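4. Equipment planning and cost allocation

4.1 Scope of the plan

The equipment plan for the Pritside room was drawn up before the household tidying protocol was fixed. This order of work had consequences that are described in Section 4.4. The plan covers everything that has to be bought, leased or set aside for one humanoid platform working in a furnished domestic room under remote operation. It excludes the operators' salaries, which are treated in Section 6, and the computing used for policy training, which was already available at Clilbridge under a separate allocation.

Costs were entered under four headings: the platform and its hands; power, network and tether hardware; furniture, appliances and task objects; and spares. A fifth heading for floor protection was proposed and later folded into the third. All amounts were recorded in Australian dollars at the rate on the day of order, and freight was booked against the item it carried. Where a single consignment held items from two headings, freight was split by weight.

4.2 Platform and hands

The platform was quoted by Surdu in two configurations, bare and with hands fitted. The bare configuration has the lower purchase price but moves the wrist interface, the cabling along the forearm and the first calibration to the buyer. Our earlier work on a bench-mounted arm suggested that this labour is regularly under-budgeted, and the fitted configuration was chosen.

Hands are the part of the platform for which a replacement schedule matters most. Fingers are loaded in directions that the maker's duty figures do not cover: a hand that hooks the rim of a bin carries a moment about the finger joints, and a hand that presses a cloth to an upper edge of an appliance is loaded along the fingertips for as long as the operator maintains contact. The plan therefore assumes an inspection after every 50 hours of powered operation, with the platform off duty for the remainder of that working day. Inspection labour is charged to the spares heading so that the cost of the hands can be read from two lines of the ledger without searching the timesheets.

Finger coverings are treated as consumables. They are inexpensive singly but are sold in sets, and the set size does not match the wear pattern, which falls mostly on the thumb and index finger. We recommend that other groups ask for separate pricing on these before signing. Surdu agreed to it on request; the option does not appear on the standard price list.

4.3 Power, network and tether

The robot is operated with cables attached throughout. This removes battery exchange from the session timetable and allows the spare battery pack to be dropped from the first order. The saving is partly offset by the overhead support for the cables, supplied by Grastholm, and by cable that has to be replaced when its jacket is damaged.

Cable length was the one quantity in this heading that was specified badly. The length was taken from a floor plan, measured to the far wall of the room in a straight line. A run that rises to an overhead point and descends to the shoulders needs slack for turning and for bending at the waist, and a run that crosses the floor needs slack for a curve that the feet will not step into. Both runs were reordered in April. Plans of this type should take the longest route the robot is expected to walk, add the vertical distance twice, and only then add slack.

Wall outlets also belong under this heading, although the cost is small. A furnished room that serves as a test room has to supply the robot, the operator station if it is in the same room, and the appliances that form part of the tasks. An appliance that must be plugged in for the task to be realistic brings its own cord onto the floor, and cords count as obstacles in the walking checks. We entered each powered appliance with its cord routing noted in the same row.

4.4 Furniture, appliances and task objects

Task objects were first budgeted as a lump sum. This was a mistake. The lump sum was set with small items in mind (cups, cloths, plastic bags) and was consumed early by the large ones. It was replaced with a list in which each object has a role: support surface, container, object to be moved, object to be cleaned, or background.

Several properties of the large items influence cost in ways that a furniture catalogue does not show.

Height. An appliance to be wiped along its upper edge has to be tall enough to be reached by a standing robot without deep flexion at the hip. Low units are cheaper but push the robot into postures that shorten the session, and the session hour is the most expensive unit in the plan.

Mobility. Items on casters can be repositioned between trials by one person. They also move when pushed by the robot. We budgeted for casters and for a means of blocking them, and recorded whether blocking was applied in each trial.

Surface. White, glossy items are common in household ranges and are convenient to buy as a matching set. They produce strong highlights in the head camera at steep viewing angles, and white objects set against white furniture offer little contrast. Part of the lighting budget was moved forward for this reason. A group that is free to choose should price one or two large items in a darker finish at the outset.

Openings. Perforated and slatted panels were included on purpose. Fine regular patterns are a known difficulty for depth estimation, and an air purifier supplies them at a lower price than a purpose-made target.

Containers deserve a separate remark. A light plastic waste bin can be carried by the rim with one hand, and it costs so little that it is tempting to buy a single one. Bins deform at the rim under repeated grasping, and a deformed rim changes the task. Identical bins should be bought together, from the same batch if the seller can confirm it, and rotated on a fixed schedule. The same applies to any moulded container that is grasped at a thin edge. Plastic bags were bought by the roll, and each was discarded after the session in which it was opened.

Figure 4 shows the type of activity against which the list was costed. The views were selected to cover both the head camera and the room cameras, as the two place different demands on the layout. A wall-side camera needs a clear line across the floor, which constrains where tall items can stand. The head camera has no such requirement, but when the robot is close to a tall unit the unit can occupy most of the image, leaving only small areas of floor on either side. Layouts that satisfied the room cameras were not always satisfactory for the operator, and the floor positions of the tall units were revised accordingly. No new purchase was needed for the revision -- only time in the room.

4.5 Spares and contingency

Contingency was set at 50 per cent of the combined cost of the tether hardware and the task objects, and at zero for the platform itself, which is covered by the Surdu service agreement. The proportion looks high for items of this value. It reflects the cost of delay: a missing connector stops the session as completely as a failed actuator, and connectors of the required type have a longer delivery time than bins or desks. The contingency was held as one sum and could be drawn on by the room supervisor without a new approval, up to the price of a single cable run.

Spares were ranked by delivery time first and by price second. Under this ranking the finger coverings, wrist connectors and cable moved to the top of the list, and the larger furniture items fell to the bottom. No spare desk or cabinet was bought. If either is damaged beyond use, the protocol allows a substitute of similar height and footprint, with the substitution noted in the session record.

Storage was omitted from the first version of the plan. In a small room the spares, the packaging that has to be kept for warranty returns and the items not in use in the current trial all compete for wall space with the furniture, and everything kept along a wall will appear in the room camera views. We did not attempt to remove stored items from view. They were kept in fixed positions for the length of a session, and any change was logged. A rack or a locked cupboard outside the room would have been the better provision, and its cost is included in the revised template.
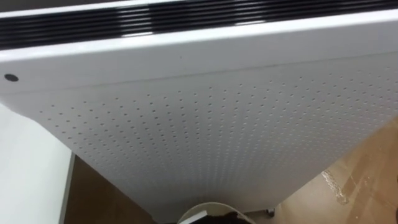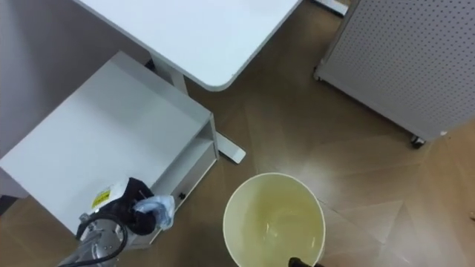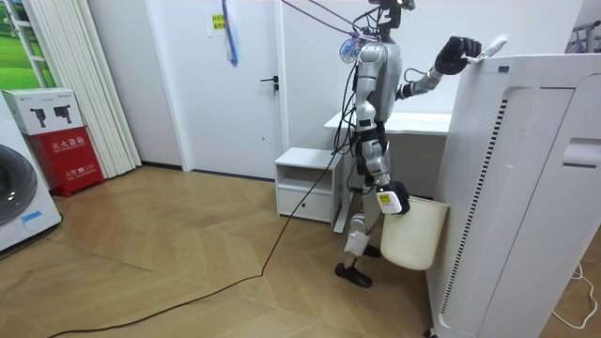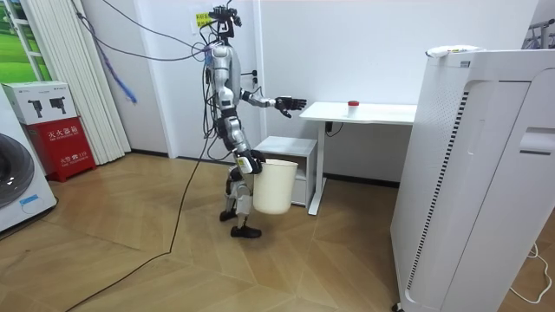

Figure 4. Household task work in the Pritside room. First and second panels: head camera, with the perforated front of a tall white unit in view; a hand holds a transparent plastic bag in the second. Third and fourth panels: room camera views of the tethered robot, with one hand at the top edge of the white appliance in the third and one hand gripping the rim of a bin in the fourth.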